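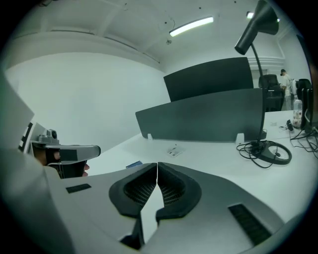
Quieter hours on the second floor at Cirngate

From April, the second floor at our Cirngate office will have quiet hours from 9:30 until noon. The change follows the winter survey, which 103 of you filled in. Noise was the most common complaint by a wide margin, ahead of parking and the heating.

During quiet hours we ask that calls longer than a minute or two be taken in the small rooms by the stairs. Phones should be on silent. Short conversations at a desk are fine. The afternoon stays as it is now, so teams that need to talk things through can plan for after lunch.

The Dodcombe office tried the same hours over the winter. Most people there wanted to keep them, though the sales team found the mornings hard and has since moved to the ground floor. Cirngate has less space to move people around, so we have set aside 28 seats on the first floor for anyone who spends most of the morning on the phone. Those seats can't be reserved — just take one that is free.

Desk dividers also came up in the survey. Opinion was split. Some people want taller ones and some want none at all. Dividers block the view of the person opposite, but they do little about voices, and we don't want anyone to expect more from them than they can give. If you would like one added or taken away, fill in the form at the front desk and allow 3 weeks.
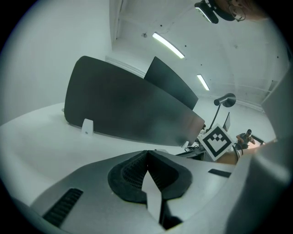 Curved dividers on a white desk.

Carpet tiles will do more for the noise. Aitken will lay them along the main walkway in two stages, starting at the kitchen end. Work begins after 6 p.m. and the walkway will be open again each morning. Please clear bags and boxes from the floor before you leave.

The Clundar meeting room keeps its normal booking rules, but the door must be closed during quiet hours. The hinge has been adjusted and it no longer needs a push.

Comments on the new hours can go in the box by the mail shelves until the end of May.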